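# The lost property problem

Everything left behind on the buses in Grallum ends up in the same place, a brick building behind the depot on Vunholm Road. It has one public counter, one window with a blind that sticks, and a back room much larger than you would guess from the street. Most people in the town have never been in. Those who have tend to remember the smell, a mixture of damp wool and old sandwiches, which survives every change of floor cleaner.

Lost property is an old duty and a dull one. Bus companies, railways, swimming pools and theatres all have it, and few of them want it. The goods take up room, they need to be written down, and hardly any are worth much. Yet the owner of a single glove may be crosser about the glove than about a late bus, and a company that handles the glove badly will hear about it.

At Grallum the count for last February came to 886 items. That is a wet month with short days, and people carry more in it: hats, scarves, umbrellas, a change of shoes. In the same month 159 items went back to their owners. The rest were kept for the set period and then sold, given away, recycled or thrown out.

## What people leave

Umbrellas used to top the list. They still do well, but they have been overtaken by things that go in the ears. Small wireless earphones drop out on the top deck and roll under the seats, usually one at a time, and an odd one is of no use to anybody except the person holding the other. The office keeps them in an egg tray with a number beside each hollow.

After those come gloves, reusable bottles, lunch boxes, library books and school jumpers. Jumpers are the easiest to send home when a name has been sewn in. When it has been written on the label in pen it often can't be read after the third wash, and one navy jumper is very like another.

Phones and wallets are dealt with on their own. They go into a locked drawer within the hour, and a phone that rings is answered. About wallets there is a firm rule: two members of staff open the wallet together, write down what is in it, and sign. The rule was brought in after a long argument over a missing banknote, and it has ended that kind of argument for good.

Odder things turn up too. The shelf nearest the counter has held a trombone, a boxed wedding cake stand and a full set of bathroom scales still in their wrapping. People imagine that the big items must be hard to forget. In practice the large object gets put in the luggage rack, out of sight, and its owner steps off with the small bag that was on their lap.

## The walk through the back room

An item's journey starts with the driver, who checks the bus at the end of a shift and drops whatever is there into a grey sack with the route number on it. The sacks come in overnight. In the morning they are emptied on to the sorting bench one route at a time, so that nothing from the 12 gets mixed up with anything from the 31.

Each item gets a tag with the date, the route and a line of plain description. The wording matters more than newcomers expect. "Blue coat" is no help when there are nine blue coats. "Blue coat, child's, toggle missing" will find its owner over the telephone in under a minute. At the same time the description mustn't give everything away, as a caller ought to be able to supply something that isn't on the public list. For that purpose a second line is kept back on the office copy.

Food is thrown out the same day. So is anything wet that can't be dried. Dry clothing goes on rails, by week, and the rest goes on shelves, also by week. Sorting by type was tried for a year and given up. People nearly always know when they lost a thing, and they are much less sure how someone else would label it. A bag might be a holdall, a rucksack or a sports bag depending on who picked it up.

Charges are another sore point. Grallum asks for a small fee when goods are collected, and at Brorkent, the next town along the valley, there is no fee at all. Brorkent gets more goods back to owners as a result. It also gets more people who come in to look over the shelves and see whether anything might be theirs.

## The long wait

Most offices of this kind keep goods for one to three months. Grallum keeps them for 70 days, a figure chosen long ago that has never been changed. Claims come thick and fast in the first week and then fall away sharply. By the sixth week the telephone hardly rings about anything except spectacles, whose owners often buy a new pair, find they dislike it, and only then start looking for the old one.

When the time is up, a decent coat goes to a charity shop. Books that belong to the library go back to the library, which has usually charged the reader already. Bicycles, of which there are a few each year even though the buses don't officially carry them, are sold at the Hegazy saleroom along with any good luggage. The sale brings in up to 200 pounds in a fair year, and the money is put towards tags, sacks and the heating.

What is left over is rubbish, and there is always plenty of it: broken umbrellas, single socks, bottle lids, dried-up pens, receipts and sweet wrappers shaken from the bottoms of bags. Clearing it is part of the week's work like any other.

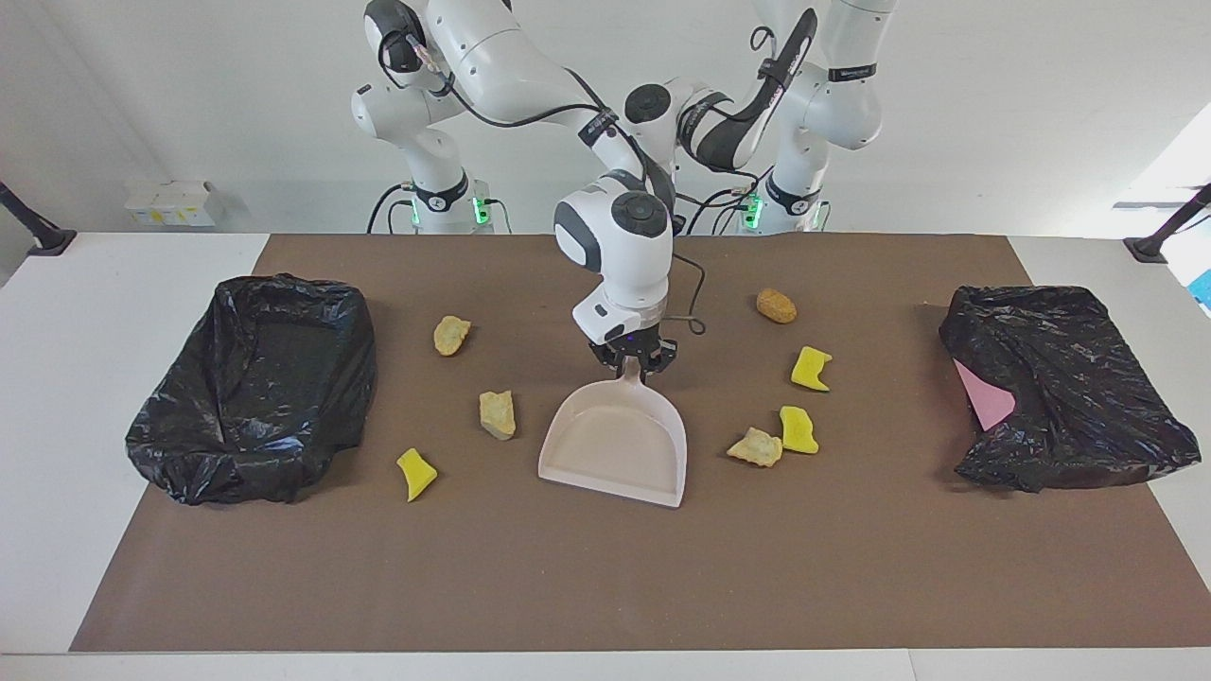
## Getting your things back

Ring early. The first two days are the best time, before the item has been moved to the back shelves. Have the route number ready, the direction of travel and the rough time you got off. If you sat upstairs, say so.

Describe the thing as a stranger would see it. Make and model help with a phone, but for a bag the colour of the lining or a mark on the strap is better. For keys, count them and say what else is on the ring. If you can't get through, fill in the form at the counter or online, and don't fill it in twice, as two forms for the same hat can send two people off to search for it.

It is worth putting a name or a telephone number inside anything you carry daily. A slip of paper in a spectacle case will do. An address on a key ring is a bad idea for obvious reasons, but a number is safe enough.

The counter on Vunholm Road opens at ten and closes at four, with a break from one until half past. Bring some form of identification, and bring the other earphone.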